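Weekly check sheet: hand-held gripper pair, cutlery table
Checked by: Sayaka Yagi
Date: 4 Mar 2025

1. Finger pads, both grippers. OK. No splits round the slots.
2. Yellow tips. OK, but press each one home by hand before use. Left tip on unit 23 was refitted in June and has held.
3. Jaw travel. OK. Opens fully, closes without a click.

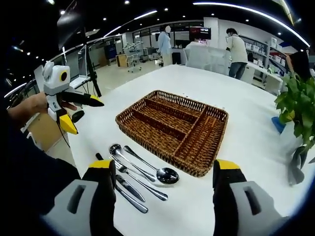 Table at item 4: tray empty, cutlery laid out in front, jaws open.

4. Start layout. OK. Tray on the white table, pieces roughly side by side.
5. Camera on top of housing. Wipe the lens with a dry cloth only — Colton Dhillon has the spare cloths.
6. Cable. Monitor. Let it hang free of the table edge. Replace at 2,000 cycles.
7. Grip on handles. Try forks, spoons and knives, one at a time, into the long compartments.

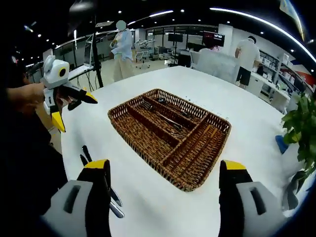 Stop if a piece turns in the jaws, and note which one. Pads are changed as a pair, never singly.

8. Table surface. Brush off scraps before the next run.
9. Screws on finger mounts. Two needed a quarter turn. Nipon Kaewkla to recheck after up to 185 cycles.

Open: order pads from Brarker, part 49.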